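Rurkero opens surface repair service for household panels and worktops

June 6, 2025

Furniture repair firm Rurkero has opened a new service for people who want marks and scuffs dealt with on pale panels, doors and worktops at home.

The service, called Lelura, has been running as a trial since January. In that time the firm took in 314 pieces from homes and small businesses, most of them cupboard doors, table tops and wardrobe sides. It is now open to all customers within 18 miles of the company's workshop.

Customers can bring a piece in or ask for it to be collected. Each one is cleaned, checked under a plain white light and given a written report listing the marks found and what can be done about them. The report is free. Customers then have four weeks to decide whether to go ahead.

Hubert Szewczyk, who runs the workshop, said light-coloured surfaces made up most of the trial work.

"People look at a white or grey door every day and the small marks start to bother them," he said. "A thin line or a pale scuff is hard to see from one side of the room and very plain from the other. We look at the whole surface before we talk about a price, and sometimes we tell people to leave it alone." 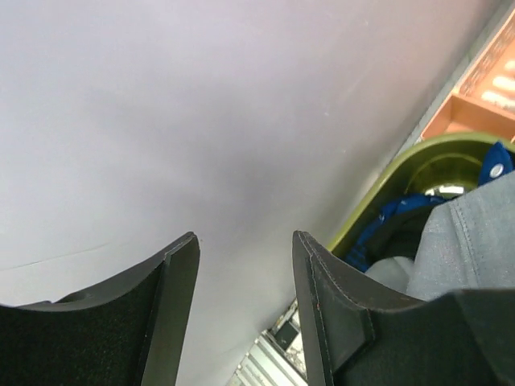

Fine marks on a pale grey-white panel, including a thin line at lower left and small light flecks on the right.

Marks are placed in one of three groups. The first covers dirt, dust and rubbed-on colour, which can usually be cleaned off. The second covers light scuffs and hairline scratches that have not gone through the finish. The third covers chips, dents and deeper scratches, which need filling and a new top coat.

Prices for the first group are fixed at £18 a piece. Work in the second group costs up to £100, depending on the size of the surface. Repairs in the third group are priced one by one, and Rurkero says it will not charge more than £400 for a single panel without first talking to the customer about buying a new one.

Cleaning work is normally returned within two working days. Filling and coating takes longer, as each coat has to harden before the next goes on. Customers will be given a return date when they agree to the work.

The company is also giving out a short care sheet with every finished piece. It asks owners to use a soft damp cloth, to keep scouring pads away from smooth finishes and to lift objects when moving them across a shelf or table. Felt pads for the feet of lamps, bowls and small appliances are sold at the workshop counter.

Mr Szewczyk said the firm would not take stone, glass or outdoor furniture for now.

"We get asked about garden tables a lot," he said. "They need different materials and a different room to work in. We may look at it next year."

Bookings can be made at the workshop counter or by telephone during opening hours. Pieces longer than two metres must be booked for collection in advance.

Notes to editors

Rurkero repairs and refinishes household furniture. Lelura is its service for panels, doors and worktops.

Interviews with Hubert Szewczyk can be arranged through the Rurkero press desk.

Ends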